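Notes from the play kitchen corner

The little kitchen is laid out again and I am far too pleased about it. Ketchup on a plate, banana in a pot, all as it should be.

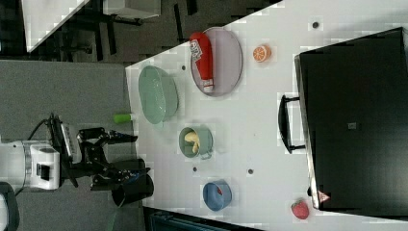 What's on the menu

Ecaterina Olteanu asked me last week what we actually do with all the pretend food, and the answer is that we mostly argue about lunch. The banana goes in the green pot, apparently, and it has to be cooked for a very long time. I've been served banana soup, banana stew and something called banana gravy, and I ate every mouthful (with sound effects, they insist on sound effects). The slice of orange gets passed round as pudding, or as a wheel, depending on who's in charge.

The ketchup bottle is the star, of course. Everything gets ketchup. Strawberry with ketchup was Friday's special and I'm told it was delicious.

I do like the colours we've ended up with. The plate is a greyish lavender, the bowls are pale mint and blue, and the pot is that soft sage green that all the grown-ups seem to want in their real kitchens. Hilde Lambrechts has already asked if she can take it home! She can't.

The toaster oven

It does take up a lot of room, I know. A few of you have said so, and I did try the table without it one afternoon, but the cafe game fell rather flat with nothing to bake in. So it's staying at its own end with the bowls and the pot kept over on the other side. It's for pretend baking only and it doesn't get plugged in during sessions - please leave it that way, even if you're desperate for toast.

Bits we could do with

Mulugeta Feyisa has offered us a bag of wooden vegetables, and I've said yes please. I'd also love a second small pot, so that two people can make soup at once and I can have a quiet five minutes. A couple of tea towels would be handy too. No more fruit for now, thank you, we have a whole tub of it in the cupboard and the lid only just goes on.

If you're putting things away at the end, bowls stack inside each other and the plate goes underneath. Food goes in the tub. I found a lemon in my coat pocket on the bus home, so do check yours.

Next kitchen morning is after the holidays, in January, and Signe Steinarsdóttir will be running it with me. Come hungry.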